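Tustley Works Newsletter
Equipment news, 8 May 2025

What the washroom money buys
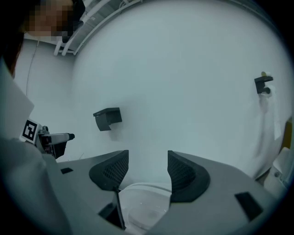 Hand-held gripper at work in a Fustton washroom, with the towel on its hook and the paper holder awaiting a roll.

Every spring the equipment budget goes round the building and comes back smaller. This year it has come back with a line in it for washrooms, which caused more conversation in the kitchen than the last three pay reviews put together.

For those who skipped the planning meeting (you know who you are, and so does the biscuit tin), we want a robot arm that can do small jobs in a washroom by the end of next year: hang a towel, change a roll, wipe a rim. Before we buy the arm we need demonstrations for it to learn from, and those are being gathered with hand-held grippers, carried about by people who applied for quite different jobs. Keyvan Sadeghi's team has the washroom rota. He describes the mood as "professional".

The question for this round was how many grippers to buy and what to put on the ends of them. The quote from Clenmont came to £3,041, covering two complete hand-held units, mounts, printed markers and a carry case nobody asked for. Firouzeh Jalali got the case taken off. It was then put back on as a free gift, so we have a carry case.

Finger pads are where the money really goes. A spare set is £169, and the pads are the part that meets the world first. In an office you might expect a set to see out the project. Washrooms are harder going, partly because of the porcelain and partly because of the cleaning afterwards, and Firouzeh has budgeted for 10 spare sets. Finance thought this was a typing error and very kindly corrected it to one. It has been corrected back.

There was a lively argument about whether washroom pads could later be moved to the kitchen tasks to save money. The argument lasted until Behrouz Vahidi asked who would be eating in the kitchen. Washroom pads will be bought, stored and labelled separately, and the kitchen will have its own line in the next round.

On the arm itself, we are holding off. Kamran Tehrani has been to see two models and likes the more expensive one, as he did with the printer. His point, to be fair to him, is that a washroom is mostly corners. The cheaper arm has the reach on paper, but it wants more floor to stand on than our smallest cubicle can offer, and we would be spending the saving on a builder. He has asked both suppliers for a loan period in July. One has said yes and the other has sent a brochure.

Some costs were left out of the first draft and are now in:

Cleaning supplies, including wipes that are safe on the mesh of the pads. The ordinary ones are not to be used, however near they are.
Towels. We need plenty, in more than one weight, and they must not be borrowed from the shower room.
Toilet rolls, which Finance would like it known are a consumable.
Storage. Recordings fill discs faster than anybody's estimate, mine included.
Thirteen hours of training for new operators, spread over their first fortnight. The first draft had them learning by watching Keyvan.

Left out on purpose: a second test washroom. The Tuhiwai office has offered theirs, and it has a different layout and fittings, so we get variety for the price of the train fare. Harsh Rana is drawing up the visits and would like to hear from anyone with a railcard.

The order for the grippers and pads goes in as soon as the revised sheet is signed. If your team will want hand-held units before the autumn, tell Firouzeh now, with a cost code. Requests without a cost code will be admired and filed. Anyone wanting to argue for the cheaper arm should take it up with Kamran, who has a tape measure and will show you the cubicle.

The carry case is in the stationery cupboard if you have a use for it.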